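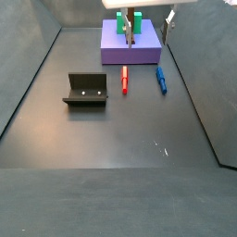

How long does the Umley roof box take to fit on a small crossover?
Four minutes a side once you've done it before. First time I needed most of an hour, mostly hunting for the right page in the manual.

Had it since February. Bought the 340 liter one, Fornberg bars already on the car. Paid 248, no regrets on price.

Good stuff first. Opens from both sides. Clamps tighten by hand, no tools. Key only comes out when it's properly shut, which saved me at least once. Wind noise is fine up to 60, after that a low hum, radio covers it.

Bad stuff. Lid flexes when you close it, have to push down in the middle and turn the key at teh same time. Straps inside are too short. Swapped them for a pair from Toom, much better. And the front edge sits close to the tailgate if you mount it too far back, so measure before you tighten anything.

Gas mileage dropped a little on the highway. Didn't notice it in town.

Did a 700 mile trip with it, heavy rain on the way home, bags dry. Skis dont fit unless they're kids' ones. Helju Paju has the longer version and gets hers in at an angle.

Would buy again, probably the bigger size.

Laimutė Pētersons, December 2023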